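Kendix Subject Line Set

A collection of 3,000 marketing email subject lines, labeled by hand for tone, length and how hard they are trying. It was put together for people who build or test subject line checkers, and for anyone who has wondered why a shoe store needs to say "We need to talk" before breakfast.

What is in it

One row per subject line, saved as a plain CSV file. The columns are id, subject, preheader, sector, month, tone and notes. Preheaders are empty where the sender left them empty, and where the preheader was "View this email in your browser" we kept it, with a heavy heart.

There are 22 tone labels. We started with 39, then discovered that two labelers could not agree on the difference between "playful" and "cheeky" – or, after lunch, with themselves. The merged labels are listed in labels.txt, along with the old names for anyone who misses them.

How it was collected

Lines came from newsletters and promotions sent to a set of inboxes opened for the job. Receipts, password resets and anything addressed to a real person were dropped. First-name tags were replaced with NAME, including the ones that had arrived broken, so "Hi NAME, we miss you" may be either a cleaned row or the genuine article. The notes column says which. 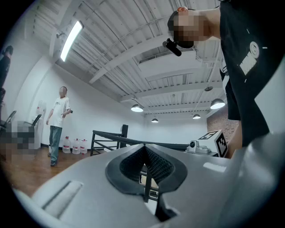
Plonatgate Language Data Team

Labeling

Each line was read by two people working apart. When they disagreed, Abdelilah Soliman made the call, and his reasons are in the notes column. Some of them are short. "No" is a complete entry.

Known problems

Retail is heavily overrepresented, and November is worse. Emoji survive in the main file but turn into question marks if you open it in an old spreadsheet program, which changes the tone of a condolence-themed mattress sale quite a bit.

There are no open rates. People ask. We never had them, and the file will not tell you which lines worked.

The Ngau split is kept in a separate folder for testing. Please don't train on it and then write to us about your score.

Versions

Version 2 fixes duplicate ids and moves "last chance" lines out of "urgent" when the same sender had a last chance the week before. They now sit under "recurring urgent." Version 1 is still in the archive folder if you need to repeat older results.

Contact

Send corrections to the Plonatgate office in Pluvaldale with the row id in the subject line. Yes, we will be reading it.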